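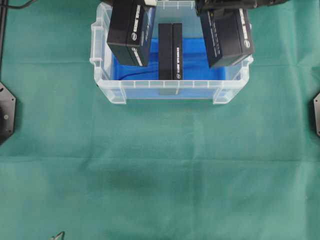
This README covers the box packing set our club put together over the winter, and I'm writing it mostly so next year's members don't have to text me at midnight. The job sounds easy: two arms, one bin, a few boxes, get the boxes in or get them out. We used black boxes with white lettering on the side and a clear plastic bin with a blue liner, all on top of a green cloth. The blue was Ritu Khurana's idea and I was against it (I thought it looked like a picnic), but clear plastic on green was giving our edge finder fits, so she won that one!

What you get: 500 episodes, each in its own folder. Every folder has the head camera video, the joint positions for both arms, the gripper openings, and a short text file called notes. Please read the notes file before you complain to me about an episode. Most of the weird ones are explained in there, usually by Marcelino Assunção, whose typing is fast and whose spelling is his own.

The code name for the set is Bunar. The older practice set is Nirkitz, and you'll still see that name in a couple of the scripts. I meant to rename everything and then it was exam week. If a script asks for a Nirkitz path, give it the Bunar folder and it'll run fine.

How we split it: 100 episodes are held out for testing and the rest are for training. The split is by session and I'd really like you to keep it that way. I shuffled everything together once in January, got scores that made me very happy for one evening, and then Ritu asked me how similar the test videos were to the training ones. Very similar!

Things to watch for:

- The cloth has fold creases and they move from session to session. Our first model got way too attached to one of them.
- Boxes get tilted while they're held, so don't assume the lettering is upright.
- The left arm's clock runs behind the right one in 8 of the sessions. There's a list in clocks.txt. Use fix_clocks.py first and save yourself a headache.
- Both arms can be holding a box at the same time. The label file has a column for each arm, so don't merge them.

What's missing: soft packages, anything see-through apart from the bin itself, and failed grasps, which we threw away early on before we knew better. I'm sorry about that last one. If you record more, keep the failures and mark them!

You can use all of this for class projects, contest entries, or just messing around. If you put it in a report, name the club and link back to this page. Last update: February 24, 2024.

Comments

Theophilus Abubakari: Ran fix_clocks.py twice by mistake and now my left arm is ahead of my right one. Is there an undo?

Reply from the author: No undo, sorry! Copy the original joint files back over and run it once. I'll add a check.

Salamatu Abubakari: Could you put the bin's inside measurements somewhere? I'm building it in the simulator and guessing from the video.

Marcelino Assunção: My spelling is fine. Measurements are in the setup folder, file is called binn.txt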